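From: Raghavendra Annamalai
To: surfaces-list
Date: 30 April 2026
Subject: Re: White tops, small items and glare (was: Re: Bench layout, second room)

Muthu,

Answers to your points are inline further down. First, the state of the white table as it stands with small items set out on it. I have set the items out as per the January layout.

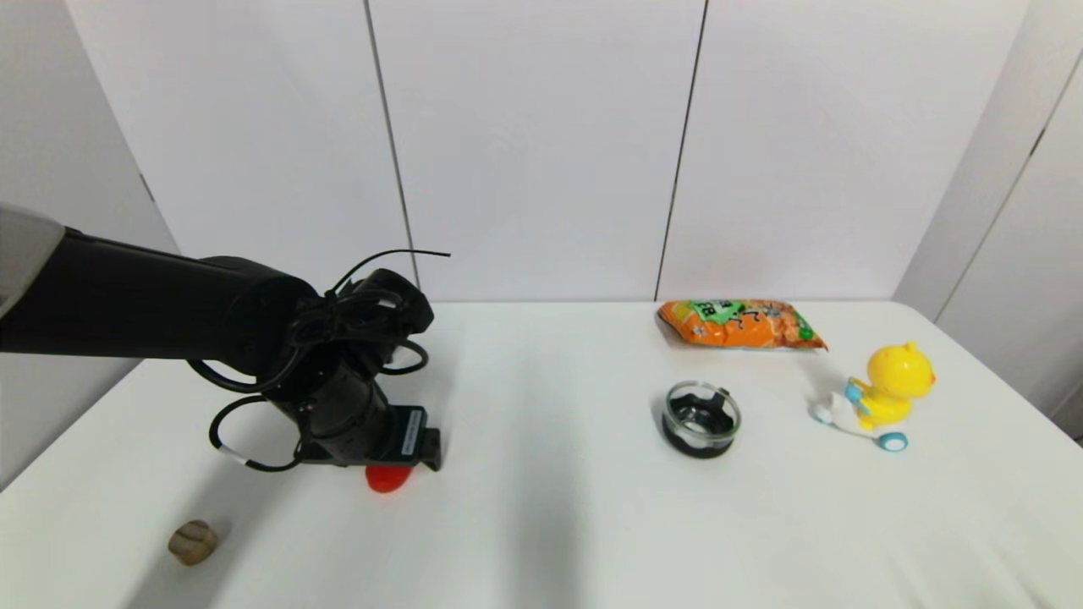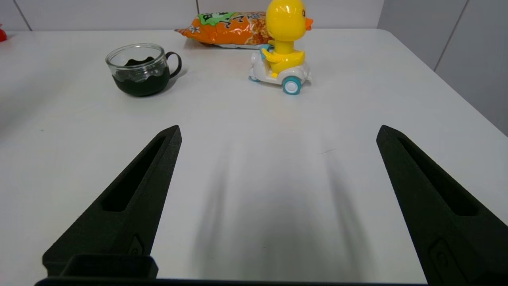 White table, small items: arm view first, then the low view with the glass cup and the duck on its scooter.

Muthu Annamalai wrote:

> I still think the white top is the wrong choice for the second
> room. Anything pale disappears on it, and you lose the outline
> of glass completely. We had the same trouble with the old
> Wilomden bench and ended up covering it in grey felt. Before
> anyone orders another top I would like to know:
>
> (a) whether glass is usable on white at all
> (b) whether pale toys are distinguishable without moving them
> (c) what you are doing about shadows
> (d) whether the spacing in the Arumugam sheet still holds
>
> Also, please stop putting the snack bags in the middle. They
> slide, and they shine.
>
> Muthu

(a) Glass is usable if it has something dark in it. The cup in the second picture is partly filled with a dark green liquid, nearly black, and the level reads without trouble. The dark handle helps as well, as you can tell which way the cup is turned. An empty cup of clear glass is a different matter and I would not put one on a white top without a mat under it. The rim picks up light either way. I have no fix for that and don't consider it a fault of the table.

(b) Partly. The duck is easy: yellow head and body, orange beak. The scooter under it is white and is the hard part. What saves it is the teal on the wheels and the light-blue handlebars. If the scooter were white all over I would leave it out of the set. My rule for the second room is that a pale item may go on the white top if it carries at least one patch of strong colour near the point where it meets the table. Wheels count. A printed face on top does not.

The small red-orange piece in the first picture is the other end of the scale. It is smooth and glossy, and there is no difficulty telling it from the surface. The little brown one near the front corner is also fine, with the tan top and the darker creases. I would like more of that sort, as the creases let you note which way it has been put down. Smooth round things are a nuisance to record.

(c) Shadows are soft and grey on this top, which I prefer to hard ones. On the Celtum top in the first room you get a sharp second edge next to every item and people sketching the layout have drawn the shadow as part of the object. The soft ones fade out towards the middle and I have not seen anyone make the same mistake with them. I am not proposing any change to the lights. If you want to try the grey felt on one half, go ahead, but please pin it at the back only so it can be folded off.

(d) The Arumugam sheet gives 25 cm between centres. That holds for the small pieces. It does not hold for anything with a handle, where it should be measured from the end of the handle. I have written this on the sheet in pencil and would like it typed in properly. The sheet also says items are to be turned in steps of 90 degrees, and I would keep that. Finer steps take longer to set out and the notes become hard to compare.

On the snack bags: agreed about the middle. The orange one is at the back now, near the wall, lying flat. I would keep one bag in the set, since it is the only flat soft item we have, but it stays at the back. If it slides there, it has the wall behind it.

Two things you did not ask about.

Cleaning. The top should be wiped with a damp cloth and then a dry one. The Pruvow spray leaves a film that you can't see until the light is low, and then you see nothing else. There is still a bottle of it under the sink. Please don't use it up on the table to get rid of it. The windows can have it.

Liquids. Cups are to be filled before they go on the table, over the sink, and never past halfway. The tray for carrying them is on the shelf by the door – the deep one, as the shallow one is warped.

As for ordering, the budget line is $3000 and I need 2 tops of the same white out of it. If felt is wanted, that comes out of the same line, so send me the width before I ask for prices.

Raghavendra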